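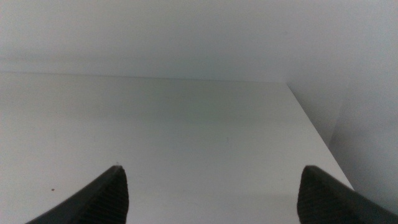
## 空格子也要录

2021年3月28日，星期日

白格子，白底，夹爪中间什么都没有。这一类画面在我们的数据里原来几乎不存在，上个星期开始专门补。

先交代一下任务。我们在 Clovberg 的小工作间里给一个叫 Etetham 的项目采示教数据。任务很简单：机械臂把夹爪伸进一排格子里的某一个，如果里面有东西，夹出来放到旁边的托盘；如果没有，退出来，去看下一个。东西都是小件，药盒、胶卷盒、短的塑料管、揉成一团的包装袋。控制和录制用的是 Ryu，一套内部的遥操作程序，界面很丑，但是不怎么崩。

参与采集的固定是 2 个人，我和邱泽宇。一个人操作，一个人摆东西、重置、写备注，半场换一次。Feven Tesfamariam 负责训练，她不在 Clovberg，每次我们传完数据，隔天会收到她一封很短的邮件，通常只有一句结论和一串需要重看的片段编号。

第一批我们录了 200 条，条条都有东西，条条都夹成功了。当时觉得这样最干净。失败的当场删掉，犹豫太久的也删掉，空格子根本没想到要录，因为谁会去夹一个空格子。

训练出来的模型在有东西的格子里表现还可以。Feven 让我们拿空格子试一下，结果夹爪伸进去，在底板上方停一下，合上，抬起来，带着一把空气走到托盘上方，松开，再回去。它做得很认真，路线和夹药盒的时候一模一样。泽宇看了两遍，说它学会的是手势。

我同意这个说法。模型从来没有见过“没有”，也就没有理由在“没有”的时候做别的事。

## 空的时候该怎么动

开始录空格子之前，我们在动作上争了一个下午。

泽宇的意见是，夹爪到格子口，看一眼，空的就直接走，效率高。我的意见是要伸进去，到接近底板的高度停一下，再退。理由是格子有深度，从口上看不全，贴着侧壁放的小件很容易被漏掉。短的白色塑料管靠在白墙边上，屏幕上只有一条很淡的边，人眼都要找。

后来写信问 Feven。她回得很干脆：两种都可以，但是只能选一种，所有人所有场次都照着做。混着录的话，模型在格子口会犹豫，进一点，退一点，再进一点。她以前在别的项目里吃过这个亏。

我们选了伸进去再退。规则写成下面几条，贴在操作台旁边：

- 夹爪张开进入，全程保持张开，不要在空格子里做合拢的动作。
- 指尖降到底板上方一点，不碰底板。
- 停住，等录制界面上的指示灯闪一下再退。
- 原路退出，不要走斜线。
- 退出以后回到格子口正前方，再结束这一条。

第三条是后来加的。最初我们说“停一会儿”，两个人的“一会儿”差得很远。我停得短，泽宇停得长，回放的时候一眼就能认出是谁录的。模型要是把这个也学进去，就等于学了两个人的脾气。Ryu 里加了一个小定时，到点闪一下灯，问题就没有了。写这个功能用了一顿午饭的时间，早该写。

## 关于白色

格子是白的，背板、侧壁、底面都是白的。光线又很散，几个面在腕部相机里颜色非常接近，靠背板和底面相接的那条缝、侧壁上浅浅的明暗变化，才能判断夹爪在格子里的位置。画面里对比最强的东西永远是两根深色的手指。

有一段时间我想过给背板贴点标记，比如一个小十字，方便操作的人对准，也许还能帮模型定位。泽宇反对，说真正要用的格子上没有这个十字，贴了等于给自己作弊。十字最后没贴，我在桌面上另外支了一个屏幕，放侧面固定相机的画面，操作的时候两边对着看。

这里有一个我没想好的问题。人操作的时候看了侧面的画面，模型训练的时候只用腕部相机。也就是说，有些动作是根据模型看不到的信息做出来的。Feven 的原话是“可以忍，但不要依赖”。我现在的做法是，进格子之前可以看侧面屏，进去以后只看腕部画面。自觉遵守，没有办法检查。

灯光也折腾过。工作间原来用的是一盏夹在架子上的台灯，手指会在底板上投出很硬的影子，空格子里一旦有两道黑影，模型有时候会朝影子去。第一批数据里影子和物体总是同时出现，它分不清也正常。现在换成顶上的柔光，影子软得多。不过 Feven 要求我们留一小部分硬光的数据，说将来现场不会都是柔光。所以每次采集的最后一段，会把台灯重新夹上去。

## 底板上的小黑点

看回放的时候会看到底板上有脏点。芝麻大，有时候比芝麻还小，可能是包装袋上掉下来的碎屑，也可能是别的什么，没有仔细研究。

我一开始每条之间都擦一遍底板，用无尘布，很勤快。后来不擦了，改成每场开始之前擦一次，中间掉了什么就让它留着。脏点不算物体，有脏点的格子仍然是空格子，这件事也得让模型知道。要是所有空格子都擦得干干净净，所有放过东西的格子多少都有点碎屑，它很可能就拿碎屑当线索了。

对应地，有东西的格子里也要有擦干净的。这个比较烦，因为摆东西的人手套上会带灰。泽宇的办法是用镊子放，我嫌慢，我是放完以后用气吹吹两下。两个办法都行，备注里写清楚用的哪个。

什么算脏点，什么算物体，我们定了一条很土的界线：夹爪夹不起来的算脏点。撕下来的一小角标签纸就卡在这条线上，我夹起来过，泽宇没夹起来过。最后规定标签纸角一律捡走，不让它出现。以后要不要单独做一类，等 Feven 决定。

## 指垫

夹爪的手指内侧有一层带细棱的垫子，竖着一道一道的。夹胶卷盒很稳，夹包装袋也还行，夹光滑的短管容易转。

垫子会积灰，棱缝里尤其明显。积了灰以后摩擦变小，操作的人会不自觉地多用一点力，数据里的夹持宽度就慢慢漂了。第一批数据前半段和后半段的合拢宽度对不上，Feven 来信问是不是换过夹爪。没有换过，就是脏了。拿软毛刷顺着棱刷一遍，又回去了。

现在每场开头刷一次，换人的时候刷一次。刷子挂在架子左边的钩子上，用完请挂回去（这句是写给某人看的）。

供垫子的是 Wunlow，Wellington Cordeiro 上个月寄来过一副光面的，让我们顺手试试。试了一个上午，夹药盒没有区别，夹包装袋明显差一些，会滑出去半截。更麻烦的是腕部画面里手指的样子变了，光面垫子会反光，在白格子里是两块亮的，和以前的数据完全不像。我把光面那副拆下来放回盒子里，写信谢了他。正在采的这一批不打算中途换硬件，等这批结束再说。

## 每场怎么录

现在一场录 40 条，有东西的和空的混着来。顺序由 Ryu 在开始之前随机生成，摆东西的人看得到，操作的人看不到。

操作的人看不到这一点很重要。之前我们是先录一串有东西的，再录一串空的，操作的人心里有数，空格子进得又快又随便，有东西的进得慢而且提前就偏向物体那一侧。光看进格子之前的那段轨迹，就能猜出里面有没有东西。模型也能猜，猜的依据是错的。

改成随机以后，操作的人每次都要用同样的方式进去，到里面看清楚再决定。速度慢下来了，片段的开头整齐了很多。代价是累。专心看一个大部分是白色的画面，看久了眼睛会花，尤其是连着来几个空的，会开始怀疑是不是漏看了什么。我有一次对着空格子停了很久，灯都闪过了还没退，觉得右边墙根有一条边。退出来走过去看，什么也没有，是侧壁明暗交界的地方。

这一条我留下来了，标成“超时”。以前会删掉。

摆东西的人也有规矩。摆的时候动作要一样，空格子也要走到跟前，伸手进去，再拿出来，免得操作的人听脚步声就知道答案。泽宇觉得这样很傻，做了两天就习惯了。我做的时候还是觉得傻。

## 删还是不删

删除规则改得最多，目前是这样的：

1. 碰到格子壁，但是没有停机，留，标“擦碰”。
2. 停机了，留到停机前为止，标“中断”。
3. 有东西但是没看见，退出来了，留，标“漏检”，不参加训练，只用来评估。
4. 空格子里合了夹爪，删，重录。
5. 摆东西的人的手进了画面，删，重录。
6. 画面丢帧，删。

第三条讨论得最久。漏检如果直接拿去训练，会教模型在有东西的时候也退。如果删掉，又不知道人在哪些位置、哪些物体上容易漏，而人容易漏的地方，模型大概也不会好到哪里去。所以单独放一个目录。目前里面几乎全是白色短管，靠右墙。

Remigiusz Zalewska 路过看了一眼我们的标签表，建议再加一类“犹豫”，给操作中途改主意的片段用。我试着标了一场，标不下去。哪里算犹豫，哪里算慢，每次回看的感觉都不一样。泽宇和我各标一遍，对出来差得很多。不加了。标签只留能够一眼判断的。

## 命名和备注

小事，但是耽误过我们整整一天，记一笔。

早先每条的文件名里写物体的名字，空格子没有物体，泽宇写的是“空”，我写的是“无”，后来 Ryu 升级，默认填了一个空字符串，导出的时候脚本把物体字段为空的片段当成损坏数据全部跳过。传给 Feven 的那包里一条空格子都没有，她训练完回信说没有改善，问我们动作规则是不是没执行。我把回放翻了一遍又一遍，动作明明都对，到晚上才想起去看导出的日志。

现在空格子有正式的编号，和药盒、胶卷盒一样排在物体表里。把“没有”当成一种东西来登记，听上去有点怪，脚本处理起来很顺。

备注栏目前只写四样：谁操作，谁摆放，灯光是哪种，底板有没有擦过。想到别的就写在纸本子上，不进表。

## 目前的情况

补进空格子以后的模型，Feven 上周训了一版，发回来在我们这边跑。大多数空格子它会停一下，然后退出来，动作和示教里的很像，连停的时间都差不多。有脏点的格子，偶尔还会往脏点那边偏一偏，但是不合夹爪了。

还剩一个毛病。夹爪退出来以后，它有时候会再进同一个格子看一次。示教里没有这种动作，每一条都是退出来就结束。我猜是因为在片段的终点，它看到的画面和起点几乎一样：格子口，正前方，夹爪张开。从画面上它没有办法知道自己刚才进去过没有。

Han-gyeol Bae 建议把片段拉长，一条里连着看两个相邻的格子，这样退出之后下一步往哪里走就有了着落。泽宇倾向于给模型多输入几帧历史画面，采集这边什么都不用改。他当然倾向于这个。我想先把长片段录一场试试，格子之间的平移怎么走、要不要抬高，得先定下来，不然又会变成两个人两种走法。

下星期先擦底板，刷垫子，把台灯的夹子换一个，现在这个夹不紧，硬光那段录到后面灯头会往下垂。长片段的规则我写了半页，放在操作台的抽屉里，泽宇有空看一下，用铅笔改。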